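Can the machines clear the table yet?

Oct 6, 2021

Every few months somebody in my family sends me a video of a robot that makes a bed or fries an egg, and under it there is always one question: when can we buy it? I worked 9 years in packing halls, first in one where everything was done by hand and later at the Grekari warehouse, where a part of it was not. So they think I must know. I don't know, but I have an opinion, and it became stronger this summer.

My opinion is that we measure the wrong thing. We ask if the machine can do the task. Mostly it can, in some room, on some day. What I learned in the packing hall is that a chore is not a task. A chore is a task that comes again tomorrow, a little bit different, when the person who does it is tired and thinks about something else.

At Grekari we had an arm at the end of line 8. It took cartons from the belt and put them on a pallet, and it did this very well, up to 3000 cartons in one shift. I say this with respect, my back was grateful. But the cartons were all from two sizes. In June the company took a new client, Wisport, who shipped socks and small sport things in soft bags, and for these bags the arm was no use at all. It pressed them, they folded, they slipped down. After one week there were again two people standing at the end of line 8, and the arm was parked with a plastic cover over it. I was one of the two people.

A soft bag has no fixed shape. It has air inside, it shines under the lamp, and the place where you held it the last time is now somewhere else. We who did it by hand never thought about this. You push a finger under the corner, you feel that it moves, you close the hand a bit more. If you ask me to write down how I do it, I can maybe write three lines, and the three lines would not be enough for a machine or for a new colleague.

At home it is the same difficulty, only smaller and with more kinds of it. Take the snacks after guests have gone. Some are in paper, some in thin film, some in a tray, one is bread that you must not squeeze. They all have to go from the table into a box. A child of four can do it, slowly and with complaints. For a gripper with two fingers every packet is a new problem, and if one of them lies flat on the bottom of a plastic bin, somebody has to bring the fingers down between the walls and close them on almost nothing.

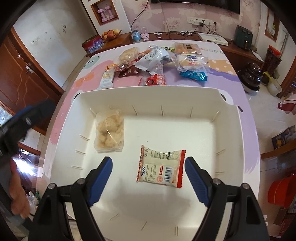 Ramiro Campos wrote to me, after he read a first version of this text, that I am too hard on the machines. He says I compare them with a person on a good day, and that in his own kitchen the snacks stay on the table until Sunday anyway. If a robot needs forty minutes for it while he sleeps, why should he care? Slow is no problem at night. He also reminded me that people laughed at the first dishwashers, and that in the end we changed our plates for them and stopped buying the ones with gold on the rim.

I thought about this for some days and I think he is half right. Slow is fine, I agree. In the warehouse slow costs money, at home it costs only patience. But slow and alone is a different matter from slow and watched. If the machine stops at minute six with a bag stuck to its finger and waits for me, then I have a chore plus a machine. The arm on line 8 had a counter for its stops, and the last number I read on it was 2604. Each time a person walked there, looked, pulled something free and pressed the green button. This walking was in no brochure.

About the dishwashers he has a better point, and it worries me a little. Maybe we will change the things in place of the robot. My neighbor Chiang, who keeps a small grocery in Urumora, already gets some of his goods in stiff boxes because his supplier's machine prefers them. There is more cardboard, and he pays for it. Perhaps one day we will buy cookies in a packet that was designed for two fingers, and we will find it normal.

For now my answer to the family is the same as last year. Floors, yes. Cartons of two sizes, yes. The table after the guests – wash your hands and take a bin.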